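[Bosley-build] Re: Fit of the cylindrical part in the housing recess
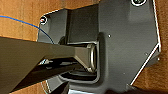 Gripper finger at the housing recess, Neltitz workshop bench

Dear members,

Thank you to Zerrin Toprak for the inquiry quoted below. The following reply is issued on behalf of the Bosley build group.

Zerrin Toprak wrote:
> Members at Brirnalport have asked whether the approach angle
> agreed in February still stands. Our own arm stops short when
> the finger comes in straight, and we have had to end 7 of
> 20 runs by hand. Please also confirm whether the housing
> should be fixed to the bench before the next round.
> Z. Toprak, Brirnalport

The agreed angle stands. The finger is to enter the recess on a diagonal, with the metallic rim leading. Members who have been using a straight approach are asked to load revision 18 of the motion file, which has replaced all earlier versions on the shared drive.

The housing should be clamped at its outer edge and checked for movement by hand. Clamps must not cover either of the round screw heads on the upper part of the housing, as these are used as reference points when the arm is set up. The screws themselves are not to be loosened between runs.

Please pay attention to the thin blue wire. At Neltitz it crosses the left side of the housing and goes behind the upper finger. Enough slack must be left for the full travel of the wrist, and any member who finds a pinch mark should stop work and report it to this list.

The log now holds 324 entries from both workshops. Entries without a revision number cannot be compared and will be returned to the person who filed them. The Tripathi controller settings remain under review and should not be changed locally.

Corrections to the setup sheet may be sent to me directly.

Respectfully,
Doğukan Özkan
Build Coordinator, Neltitz Shared Workshop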